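莫索普家常话语料（Morthorpe 语料）说明文档

版本日期：2022-05-25

写在前面

谢谢你点开这份说明。我知道大多数人下载语料时会直接解压，说明文档等出了问题再回来翻，我自己也常这样。不过这份语料有几处脾气比较怪，如果你打算拿它做分词、情感分析或者方言词汇方面的工作，还是建议先泡杯茶，慢慢读一遍，能省下不少后面返工的时间。

语料收的是中文家务便条和家庭留言：贴在冰箱上的、压在杯子底下的、塞进门缝的，还有一部分是从家庭聊天群里由本人摘抄下来的。内容无非是“汤在锅里，自己热”“纸巾快用完了，路过记得带”“你的快递我帮你拿了，在鞋柜上面”这一类话。这种文字短、省略多、主语常常不见，可是写的人和看的人都懂，我觉得特别可爱，也特别值得好好整理。

项目最早叫 Flovard，后来规模大了些，改成现在的名字。如果你在旧脚本里看到 flovard 开头的路径，不用慌，指的是同一批东西。

里面有什么

全部便条共 3,000 条，来自 134 户家庭。每条便条存成一行，字段用制表符隔开，编码是 UTF-8，不带 BOM。主要字段如下：

编号：每条唯一，不含家庭信息。
户号：同一户的便条共用一个号，方便按户切分。
正文：便条原文，错别字保留，标点保留，连写的人随手画的波浪线也尽量保留。
校正文：改掉明显错别字之后的版本。原文没有错的，这一栏与正文相同。
用途：提醒、请求、告知、道歉、问候、清单、其他，一共 7 类，每条只标一类。
语气：平和、着急、撒娇、生气，可多选，也可空着。
地区词：正文中出现的方言或地方说法，用竖线隔开。

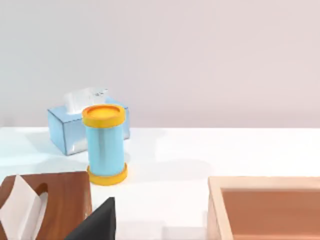

关于“用途”这一栏，我想多啰嗦几句。便条很少只干一件事，一句“我先睡了，碗放着明天洗，别生气”里，告知、请求、道歉全都有。我们讨论了很久要不要允许多选，最后还是定成单选，标注时取写便条的人最想让对方做或知道的那一件。这个判断带主观成分，标注者之间也吵过架，吵得还挺开心。如果你的任务需要多标签，请不要直接从这一栏推，最好自己抽一部分重新标。

“语气”栏更软一些。同一句“你看着办吧”，有人觉得是放心，有人觉得是发火，不认识这家人真的很难说。拿不准的我们一律留空，空值在这里表示“说不清”，请别当成“平和”来处理。这一点以前的使用者踩过坑，所以特别提出来。

怎么收来的

便条由各家自愿提供，提供之前都读过知情说明，也都可以随时要求撤回。纸质便条由本人誊写成文字再交给我们，我们不保存手写原件的扫描。聊天群里的留言只收本人发的那一句，不收别人的回复，所以有些条目读起来像是在回答一个看不见的问题，这是正常的。

姓名、电话、门牌号、学校名都换成了占位符，写法是方括号里加类别，比如［人名］［电话］。小名和昵称的处理费了我们最多心思：“胖胖”“老大”这种全留下了，能对应到具体某个人的少见昵称则换掉。如果你在正文里读到漏网的个人信息，请一定告诉我们，我们会先改数据再发新版本。

清洗和切分

清洗分两步。先去掉完全重复的条目，但同一户在不同日子写的相同内容会留着，因为“记得关煤气”写上十遍本身也是一种信息。接着统一全角和半角的数字，其余标点一概不动。省略号有写三个点的，有写六个点的，还有一口气写十几个点的，都照原样放着，看多了会觉得每家的省略号都有自己的性格。

测试集为 300 条，按户切出，和训练部分没有任何一户重合。请不要打散之后随机重切！同一户人家的口头禅非常稳定，随机切分会让模型背下“某家一定以哈字结尾”这样的规律，分数好看，换一家就不灵了。

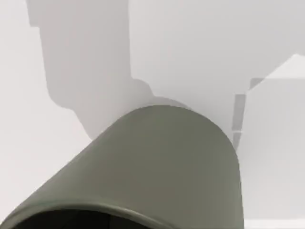
配套的小工具叫 Nilard，放在 tools 目录下，能做三件事：检查字段是否齐全、按户重新切分、把地区词汇总成一张表。它写得很朴素，没有图形界面，在命令行里运行即可，需要 Python 3.8 或更高版本。汇总表默认按出现次数排序，想按拼音排的话加上 --pinyin 参数。遇到多音字时排序偶尔会闹笑话，暂时请多包涵。

适合拿来做什么

我们自己用它试过短文本分类、省略主语的补全，还有口语和书面语之间的改写，感觉都挺合适。教对外汉语的朋友也可以挑一些当课堂材料，学生往往很喜欢，毕竟课本里很少教人怎么写“剩菜别倒，我晚上吃”。清单类便条对做购物用语的同行可能也有用，里面量词用得非常随意，“一把葱”“一坨姜”“两条纸巾”都有。

不太适合的用法也要说清楚。请不要拿它推断某个地区的人脾气如何、家庭关系好不好，户数太少，来源也不均匀，南方城市的家庭明显偏多，独居的人几乎没有。请不要试图还原占位符背后的真实信息。另外，便条里提到的用药和剂量都是各家自己的事，绝对不能拿去做健康方面的问答。

已知的问题

地区词一栏标得不够全，闽语和客家话尤其薄弱，标注者里缺少母语者。清单类便条里有些换行在誊写时丢了，几样东西连成一串，切分时要留心。还有少数便条的校正文改得过头，把故意写错的俏皮话也给“纠正”了，例如把“粗饭了没”改成“吃饭了没”，我们正一条一条往回改。

下一版计划在七月放出，主要补地区词，顺便把校正文重新过一遍。字段名和顺序不会变，旧脚本可以照常使用。

许可与引用

语料允许用于研究和教学，不可商用，再分发时请附上这份说明。引用时写“Morthorpe 家常话语料”加上版本日期即可。早期的誊写规范参考了 Mutiso 小组内部使用的一份手册，在此谢过。

有问题请在仓库里提 issue，写中文就好，写长一点也没关系，我们都会看。如果你家冰箱上正好也贴着几张舍不得扔的便条，愿意分享的话，投稿的办法写在 contribute 目录里，誊写格式和知情说明也放在同一处。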